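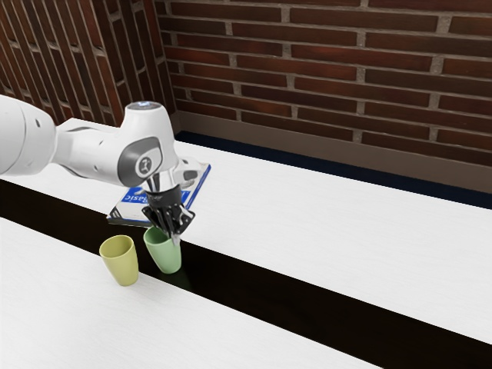 Keep the Bad Takes

Most groups that collect demonstrations for robot learning throw out the bad ones. An operator drives the arm through a task, fumbles, hits the reset key, and the recording is gone before anyone else sees it. I did it this way for years and I now think it is a mistake, especially in simulation, where a reset costs nothing and the temptation is strongest.

Last summer I helped with a set of cup tasks at Hemmin. The setup was plain: a simulated arm with two fingers, a tabletop, a couple of cups and a book. We wanted 383 demonstrations and we got them. Ratree Nuchit did most of the driving and she was very good at it. By August her runs looked nearly identical. She came in over the rim, lowered the fingers, closed them and lifted, with no pause anywhere.

The policy we trained on those runs was smooth as long as everything went the way Ratree would have done it. When the fingers came down a little to one side and touched the rim, it had no idea what to do. It pushed until the cup fell over, then went on to lift nothing. Of course it did. It had never been shown a person noticing that a grasp was off and backing up to try again. Ratree had made that correction many times, but we had told her to discard any run that wasn't clean.

Nipon Wiriya argued at the time that clean data is easier to learn from, and he has a point. If half the examples show a cup going over, a simple imitation method will learn to knock over cups. I am not asking anyone to pour failures into the training set and hope. I am asking that they be saved and labeled. A run with a recovery in it should be marked as a recovery. A run that ends badly should be marked as a failure and kept out of plain imitation, where it can still be used to train a success detector or to tell you which starting positions are hard.

We tried a small version of this afterward. Binta Wike started 50 runs with the gripper already misplaced, some at the rim and some off to the side, and drove each one back to a good grasp. It was dull work and it took her longer than any of us had planned. I would still trade a good part of the original set for more of it.

There is also the matter of what gets reported. A paper that says it used so many demonstrations rarely says how many were deleted to get there. Two labs with the same count may have very different data. I would like the discard rule printed next to the count, along with who was allowed to apply it. If the operator could delete a run alone, with no record, say so.

Disk space is cheap. An hour of Ratree's time is not, and we erased a lot of it.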